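From: Kelechi Sani
To: cell-maintenance list
Subject: Re: finger pads on the Pallia gripper, again

Zainab Yusuf wrote:

> Hi all,
>
> Short version: I think the left finger on cell two is due for a new pad and I'd like to swap both sides before the October run starts.
>
> The cell has been dropping parts at the second pick. Over the last 1,000 cycles I logged 258 where the gripper had to close a second time. The pad face looks worn along the side where it meets the shell. My plan:
>
> 1. Fit new Mustix pads to both fingers.
> 2. Raise grip force one step while they bed in.
> 3. Redo the zero on the fingers, leave the camera calibration alone.
>
> Bit-na has a set of pads on the shelf. If no objections I'll do it tomorrow at 7:30 before the shift gets going.
>
> Zainab

Zainab,

I have objections. Not to the pads so much, you can have the pads. It's the order you're doing things in, and the idea that we know what's wrong.

We have been through this twice with the same cell. In the spring it was the pads, so we changed the pads, and the retry count went down for a while and then came back up. Then it was the air line, on a gripper that doesn't use air for closing. Each time the fix came first and the measuring came later, when somebody had time, and you can look through the archive for how often somebody had time.

Take the 258. Is that 258 separate picks that needed a retry, or 258 retries? The log writes a line every time the gripper closes under the part width, so one bad pick that tries three times counts three times. Yakubu ran into this on the Lawal cell and his big number shrank to 100 once he sorted it by pick. I'd like to see yours sorted the same way before anyone picks up a screwdriver.

I pulled a still from the wrist camera so we're all arguing over the same finger.

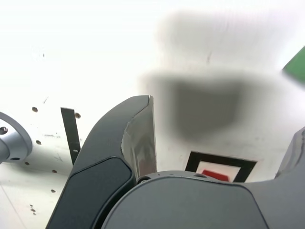 *Cell two, wrist camera. Scuffing on the left finger's inner face, at the edge next to the dark shell.*

I agree that edge is scuffed. What I don't agree with is that a scuffed edge tells us why parts are slipping. If the pad were simply worn out I'd expect the flat of the face to be going too, and I can't judge that from one angle. Wear at an edge could just as well mean the finger is sitting a hair crooked and the part is loading one side. Put a new pad on a crooked finger and you get a nice new pad with a scuffed edge.

The other thing is the marker. The housing is covering most of it from this position, with only the top part showing. I'd like someone to confirm that whatever pose we use for the vision check has the whole marker in view. If the check is being run from anywhere near here, I have no faith in the offset it's giving us, and a bad offset would also put the part off center between the fingers. You say leave the camera calibration alone. Why? Who last ran it, and did they write it down?

As for raising the force, please don't. It will hide the problem, the count will drop, and we'll all be pleased until it marks a part. Prala sent back a tray from us over exactly that kind of mark and I wrote the apology.

What I'd do instead:

1. Sort the log by pick. Post the real count here.
2. With the cell locked out, put the straightedge across both inner faces and check that they close parallel. Feeler gauge at the tip and at the base, write down both.
3. Check the finger screws for torque before you loosen anything. If one is slack, that's worth knowing, and you only get to find it once.
4. Run the vision check from a pose with the full marker visible and compare the offset with the saved one.
5. Then change the pads, both sides, force left where it is.
6. Run 523 picks, the same as the baseline Ysaline took when the cell was set up, and compare like with like.

Steps 2 to 4 should take well over half an hour, so 7:30 is too late if you want to be clear of the shift. Start earlier or do it after they go home.

Bit-na, are the pads on the shelf the same hardness as the ones that are on there now? The bag I saw had no label on it. If we don't know, I'd hold off on step 5 until we do.

I'm happy to be wrong about all of it. If the fingers close square and the offset matches, fit the pads and I'll buy the coffee. But I want the numbers from 2, 3 and 4 on this list first.

Kelechi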